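Search fixtures, grounds, help topics... Search

Wirnham Scorer: Set-up Guide for Club Scorers
Section 4: Setting up a match before the toss
6 min read
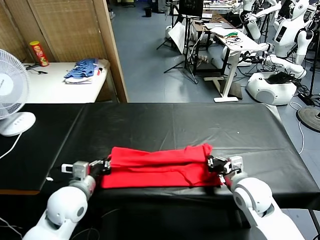 The brochure says a match can be ready to score in two minutes. Allow twenty the first time, and do it at home where the wi-fi works. This section covers a one-day club match with one scorer on a tablet and, if you take my advice, a second scorer on paper.

4.1 Create the match

1. Open Wirnham Scorer and tap New Match.
2. Choose your competition from the list. If it isn't there, pick Other and type it in. Don't choose the nearest-looking name. Results filed under the wrong competition can't be moved afterwards, whatever the help page claims.
3. Enter the ground. The app will offer to detect it. Decline. When we tested detection at the Pumenville oval it put us at Rindville, two suburbs over, and it did so three weekends running.
4. Set the overs per side and the maximum per bowler. Check both against your own by-laws. The defaults match no competition I've scored in.
5. Tap Save, then go back out to the home screen and confirm the match is listed. The green tick only means the button was pressed.

Note: Each match gets a number. Write it inside the cover of your scorebook. If you ever ring support it's the first thing they'll ask for, and it isn't shown anywhere once play has started.

4.2 Load the teams

1. Tap Teams, then Import Squad.
2. Select 11 names and mark the captain and keeper. The app allows up to 13 if your competition permits substitutes who can bat. Leave that switch off unless you're certain.
3. Check the spelling with each captain. Accented letters are supposed to survive the import. Zúñiga came through as two separate players in our file, one with a surname of a single letter, and both were listed to open the bowling.
4. For the visiting side, ask for their sheet on paper and type it in. Squad sharing between clubs depends on the other club having kept its list up to date.

Caution: Don't delete a player who already has career figures, even a duplicate. Use Merge. Deleting takes the runs with it. Kojo Abubakari had 3459 runs for the club on the Wednesday and 821 after somebody tidied the list, and we rebuilt the rest by hand from old books.

4.3 Choose the scoring rules

1. Open Match Rules.
2. Set wides and no-balls to the value your competition uses. Junior grades often differ from seniors.
3. Turn Auto Strike off. It's meant to swap the batters for you after odd-numbered runs, but it gets short runs and overthrows wrong often enough that you'll be watching it anyway.
4. Leave Win Predictor off too. It gave us an 80-odd per cent chance while we were chasing 193 with the tail in.

4.4 Test before play

1. Score one practice over, including a wide, a bye and a run-out.
2. Compare the totals with your paper sheet.
3. Tap Clear Practice. Check that the board reads none for none.
4. Put the tablet in flight mode and score one more ball. If it freezes, close the app and reopen it before the umpires walk out.
5. Clear that ball as well, then turn flight mode off.

Caution: Live upload drains the battery. The stated life is a full day's play. Bring a charger, and find out which power points in the pavilion work.

If the tablet and the book disagree at the end of an over, tell the other scorer straight away and settle it before the next ball. The umpires won't wait while you scroll back through the log.

Continue to Section 5: Scoring the first innings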